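Tagged: Occupational Studies / Working Papers
11 shares | 2 comments

4. Reading order and error in printed assembly instructions

Participants in the Tesodow study worked from one of two leaflets. The first set the steps in numbered sentences, each with a single verb. The second carried the same content as short paragraphs, as is common in leaflets supplied with flat furniture. Both were printed in black on A5 paper. The corpus from which the wording was drawn held 3,178 sentences, coded by Motaung and Shezi in March.

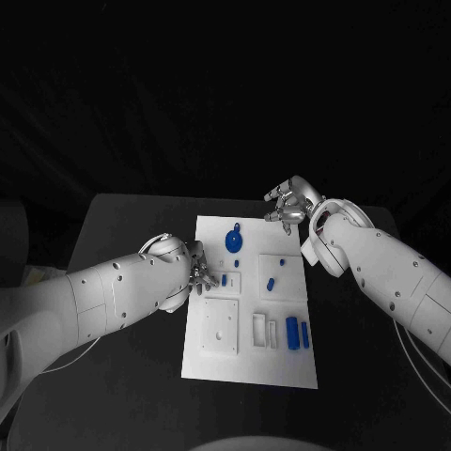
Reading time: 2 min

Errors were classed as omissions, reversals or substitutions. A reversal was recorded only where two adjacent steps were done in the wrong order and the later step did not depend on the earlier. Dependent pairs were left out of the count, as the material itself corrects the reader. Across 170 sessions, reversals were more frequent with the paragraph leaflet, and most fell at sentences opening with "before" or "after". Omissions did not differ between the leaflets.

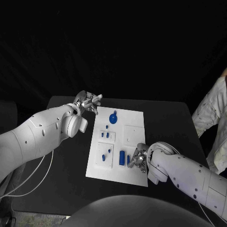

Vol. 11, No. 2

Figure 4. Small blue pieces and white plates on a white sheet.

The effect of temporal connectives agrees with Portela's earlier work on recipes -- though her readers were allowed to mark the page and ours were not. Age and schooling were entered as covariates and neither altered the result. Chang's objection, that paragraph readers simply read faster, is not borne out by the page-turn timings.

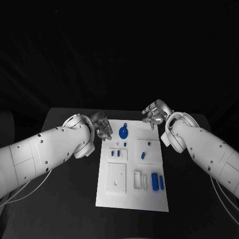
Photo: Busisiwe Matlala

Substitutions were too few to test. Those recorded came mainly from nouns used for more than one part, "plate" and "cover" being the usual cases. Section 5 treats these separately, using the Clovus word list.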